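Wedham Shared Workcell Guidelines
Progress report to the Kanau Fund
Reporting date: 4/18/22

Work on the guidelines is on schedule. The drafting stage is finished and the trial stage is a little past its midpoint. This report covers what was done since the last payment, what changed in the draft, and what we still owe you under the agreement.

1. Status of the draft

The draft now has 40 clauses. Most deal with ordinary practice at a bench where two arms share one work area: who may start a run, where people stand, how cables are routed, and how a session is written up. We have kept the language plain so that a new operator can read the whole thing before a first shift. Formal safety standards still apply and the draft does not replace them.

The trial task is sorting whiteboard markers into bins at the far edge of a table. It was chosen in the original proposal as a low-force job with parts that are cheap to replace.
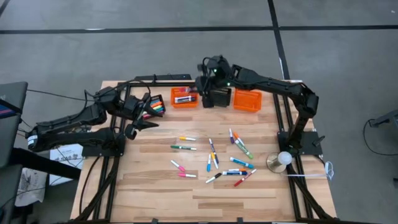
Clause 12 caused the most discussion this period. It first required a fixed layout of loose parts at the start of every run. Operators at Wedham and at Trirnitz both found this slow, and the runs it produced were too much alike to be of much use. The clause now asks for a varied layout inside a set boundary, with the boundary recorded in the log. Bin positions are still to be checked before the arms are enabled.

2. Trial runs

We have logged 295 runs against a target of 500. The shortfall is mostly at Trirnitz, where the bench was out of service while its mounting plates were replaced. Both sites are now working to the same log sheet, and we expect to reach the target by August without a change to the budget.

Log quality is uneven. Start and stop times are nearly always filled in. The reason for a stop is often left blank, especially when the operator cleared a dropped part and carried on. We have moved that field to the top of the sheet and will review it next month.

3. People near the bench

Clause 19 covers anyone working within sight of an arm who isn't operating it. The draft asks the operator to call out before enabling power and again before reaching into the work area. It also says that a paused arm is to be treated as a live one — this was implied before and is now written down. 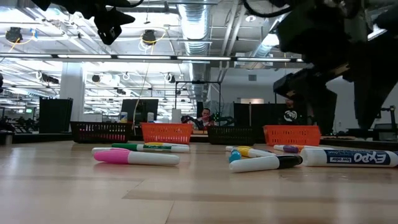
Yusuf replied to the circulated draft that calling out does little good in a room where several benches are running, and asked for a light or a posted sign as well. The same reply pointed out that clause 19 doesn't say who answers the call, so an operator could take silence as a yes. We have accepted the second point and reworded the clause to require a spoken answer. The first is on hold until we have a price for indicator lights at both sites.

4. Spending and next steps

Spending is within the approved amount. The equipment line is slightly under and travel slightly over, and we are not asking to move funds between them.

Before the next report we will finish the remaining runs, revise the cable clauses, and send you the second draft with changes marked. The training handout is behind the rest of the work and will follow separately.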